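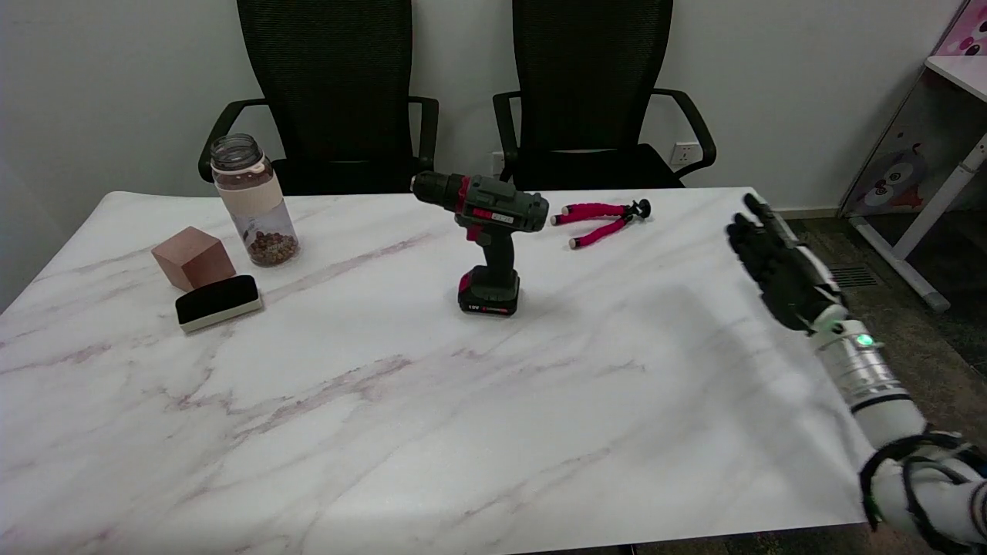 Review: Britari hand and arm, seen at the Mulside open day
Rating: 3 out of 5, provisionally

I went to the Mulside open day on a Monday afternoon to see whether the Britari hand deserves the fuss. The flyer promised "everyday objects, everyday grasping." I've heard that one before, usually right before somebody hands a robot a foam ball.

The objects were better than I feared. A 12V cordless drill is a nasty thing to pick up. Most of the weight sits at the two ends, the handle is narrow, and a sloppy grip lets the nose swing down. There was also a cube, a whiteboard eraser, a bottle with some dry stuff in the bottom, and one of those bendy foam-legged tripods, which I'd have liked to see tried first. It wasn't. Shahab Bakhtiari, who ran the session, told me soft legs were "on the list."

What I wanted to know was where it would take hold. Plenty of hands go for the top of a drill, the part they can get at most easily, and then you have a tool you can't use.
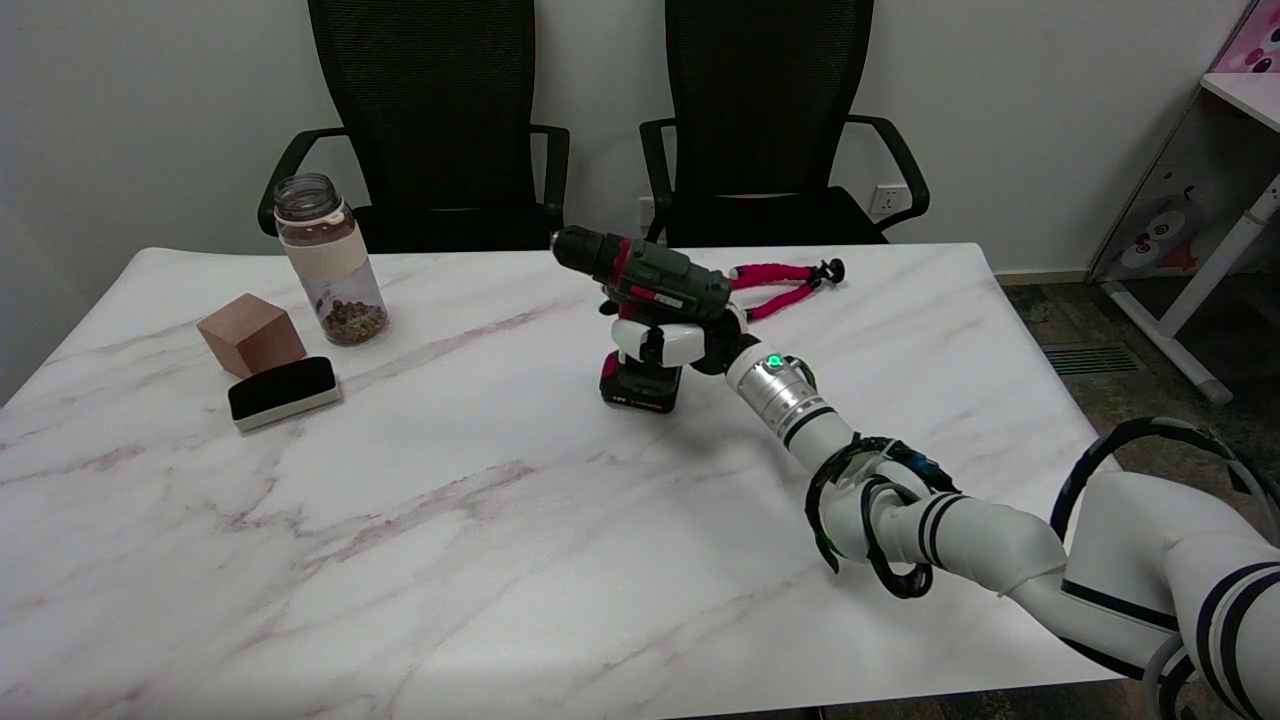

Gripping the handle just under the motor housing is the right answer, and I'll give them credit for it. It's where I'd put my own hand. Whether it could then work the trigger is another matter. I asked and was told that's a separate demo, on a separate day.

The spec sheet lists 197 grasp types. I have no idea what you'd do with 70 of them. The hand alone is priced at 3,085 dollars, and the Pidard software license is another 825 a year, a figure I found in small type on page four. The arm is extra. So is training, through Wolde, who wouldn't quote me a price on the spot.

My other gripe is the cabling. Black cable loops around the arm, and in a real shop I'd expect it to catch on something within a week. Shahab said a tidier harness is coming in May. Fine, review me that one in May.

Good: sensible choice of grip, decent test objects, staff who answer most questions.
Bad: yearly license, cables, no trigger demo.

Would I go again? Yes, if they do the tripod. Would I buy one? Not at this price, and not after one afternoon.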